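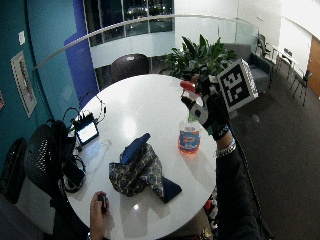

Planning the budget for our hand tracking work

In October I promised to write down how we plan the money for the next part of our project, and I have postponed it many times. Now it is evening, the others went home, and I have my tea and the spreadsheet open. So I will try.

For those who are new on this blog: I work in a small group in Fladalholm, and we want to teach a robot arm to handle everyday things. Small objects, bottles, cloth. Before the arm can learn anything, a person must do the task with their own hand many times, and we record how the hand moves. The person wears a glove, and on the back of the glove sits a white cube with a black and white square pattern, so that the camera can find the hand in space. The arm itself we do not own yet. This is the reason for the budget.

What I did wrong the first time

My first version of the plan had one big line, "robot arm", and under it one small line, "other". I was quite proud of it because it was so short. My colleague Santeri Kallio read it and asked me what is inside "other". I could not answer him properly. I said cables, and then I said more cables.

He told me to sit at the table for one full recording session and write down everything that I touch. I thought it was a little childish, but I did it, and my list had 30 lines when I finished. I had not thought about the glove as something that must be replaced. I had not thought about the charger for the small screen, or about the second set of markers, or about where the cables go when they leave the table. We have also a small black box in the setup which I pass every day, and it was missing from my plan completely.

So my first advice is to do the same. Do not write the list from memory in front of the computer.

The glove and the markers

The glove is the cheap part, but it is the part that wears out. In my plan I now count it together with tape, screws and batteries, as things that get used up. I ask for 8 gloves for the whole period. Maybe it is too many. But hands have different sizes, and a glove that sits badly makes the marker move on the back of the hand, and then we can throw the recording away.

For the marker cubes we compared two ways. We can print them ourselves or order them from Makeo, who make small parts for laboratories. Ours have been good enough until now, only the edges get dirty. The ones from Makeo cost more, and they arrive all exactly the same. I have put the ordered ones in the plan and kept our own as the reserve. If somebody wants to save money, here is a place where it is possible.

A thing I would like to have is a better button for starting and stopping. At present the person holds a small remote in the left hand during the recording, so the left hand is always busy. For work with one hand it is fine. For folding cloth it is a real problem, and folding cloth is what we want to do in spring. A foot pedal would solve it. It is not expensive, and still I forgot it two times.

Table and objects

We use a round white table with a shiny top. I like it, because people can sit where they want, but the ceiling lamps make bright spots on it. I spent a whole afternoon reading about special matt table covers and the prices surprised me very much. In the end I wrote "matt cloth, plain, one piece" and took it from the normal household budget.

The objects are another small matter where I learned something. I believed that we must buy professional test sets. They are nice, they come in a case, and everybody can compare the results. But the robot should later work with the things that people have at home, so a bottle with some drink in it and a patterned cloth are for us more useful. A clear bottle is difficult for cameras, and a soft cloth never lies the same way again. I have planned one test set for the comparison and a modest sum for the supermarket. Our accountant asked me if I am sure about the line "groceries". I am sure.

The arm

Now the big line. We asked for two offers, one from Dunden and one from Arriaga. I will not write the prices here, because both firms asked me politely not to do it, but I can say how I compared them.

The arm from Dunden is cheaper on paper. The gripper is not included, the mounting plate is not included, and the training day is a separate position. When I added all of it, the difference to Arriaga was small. The offer from Arriaga was 2 pages long and I understood it at the first reading, which I count as an advantage also. On the other side, Dunden has a person who can come to us the next day when something is broken, and with Arriaga we must send the arm away.

I made a table with the cost for the first year and the cost for the second year, side by side. It changed my opinion, and I would recommend it to everybody who buys a machine. In the second year you do not pay for the arm any more, but you pay for service, for new gripper fingers and for the software licence. In my first plan the second year was almost empty.

Working time

The most expensive thing in the whole plan is still the time of the people. Last month we made 97 recordings that we could keep, and for each of them somebody was sitting with the glove on, and somebody else was checking the files afterwards. I had written only the first person in the plan. Santeri found this too, naturally.

I also put in hours for preparing the table, for charging, and for calibrating the camera again when it was moved. It looks like a lot when it stands there in the column. I was tempted to make it smaller before I send the plan up. I left it as it is.

What is still open

I do not know yet if we buy or rent. Renting for half a year is possible with Dunden, and then we could see if our recordings are really useful for the arm before we spend the large sum. But the rent is lost money if we buy afterwards, they take off only a part of it. I have asked them for the exact conditions and I wait for the answer.

Also the room is a question. The arm needs a heavy stand and a free area where no person walks, and I am not sure that we may put this upstairs where we work now. I have to ask the owner of the building how much weight the floor can carry. It is the next line on my list, and I have written it with a question mark instead of a number.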